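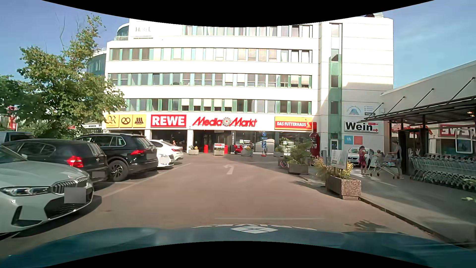 Homework corner tips for a house with no spare room

Updated 2022-01-26

We don't have a study. We have a kitchen table with a wobble and an alcove under the stairs where the hoover used to live, and between them they've seen two children through primary school and one most of the way through GCSEs. People keep asking me how we keep on top of the paper and the pens and the general sea of stuff, so I've gathered up my notes from the old blog and tidied them a bit.

Start with the table

If you eat at it, it has to clear fast. I use a deep tray with handles for each child, and everything in progress goes in it when tea's ready – books, calculator, half a volcano, the lot. The tray goes on top of the fridge. Don't buy one with a lid. We had lids for a term and all they did was get piled up with other things, so the tray underneath never got opened!

For the wobble, fold a bit of old inner tube under the short leg. Card squashes flat in a week.

Pens, pencils and the dreaded glue stick

Jam jars are lovely in photographs and useless in real life, as the short pencils sink and you end up tipping the whole thing out. A cutlery divider in a shallow drawer is much better. Sharpen everything on a Sunday evening while the telly's on. I do ours over a sheet of newspaper and it's oddly soothing.

If a glue stick has gone hard at the top, slice off the dry bit with an old knife and wind it up a touch. There's nearly always good glue underneath. Keep them upright with the caps pushed on till they click.

Felt tips I store lying flat. Stand them up and one end dries out, usually the end you want.

The paper mountain

I once emptied the Jelar box (a big grey archive box, you can still find them second-hand) and counted what was in it: 2,994 sheets. Spelling tests from Reception! A letter about nits! I kept 112 of them and have not missed the rest.

What works for us now is a concertina file with 6 pockets, one for each half term. Anything that comes home goes in the pocket for that half term, unread if need be, and in the summer holidays we sit on the floor and go through it together. Each child picks three things to keep from each pocket. Reports and certificates are on top of that and go straight into plastic sleeves.

Getting marks off things

Biro on a painted wall: dab with a little hand sanitiser on cotton wool, then wipe with a damp cloth. Try it behind the door first, as cheap emulsion can come off too.

Whiteboard pen on a school shirt: put kitchen roll underneath, dab from the back with surgical spirit, then wash as normal. Keep it well away from the cooker and open a window.

Permanent marker on a whiteboard: scribble over it with a dry-wipe pen and rub both off together while it's still wet. I didn't believe this one until I tried it on our Prisik board, the one that hangs by the back door.

Poster paint on a jumper: let it dry, brush off what you can, then soak in cold water with a bit of washing-up liquid. Hot water was a mistake I made once – the red never came out.
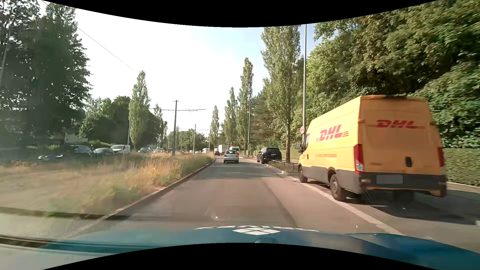

How do I stop exercise book covers getting tatty in the bag?

Cover them in leftover wallpaper or strong brown paper, with the flaps folded in deep and taped to each other so no tape touches the book itself. Sticky-back plastic lasts longer but it's a pain to put on straight, and some schools don't like it.

Light and chairs

A right-handed child wants the lamp on the left, and the other way about for a left-hander, otherwise they're writing in their own shadow. Ours is a clip-on one that moves between the alcove and the table.

If feet don't reach the floor, put a box under them. A shoebox stuffed with old magazines and taped shut did us until April, when it finally gave way, and now there's an upturned crate with a bit of carpet glued on. Much less wriggling.

The night before

Bags by the door, PE kit in the bag, water bottle upside down on the drainer. I write the next day's oddments on the back of an envelope and peg it to the bag strap. Recorder, ingredients, 3 egg boxes for Year Four, that sort of thing.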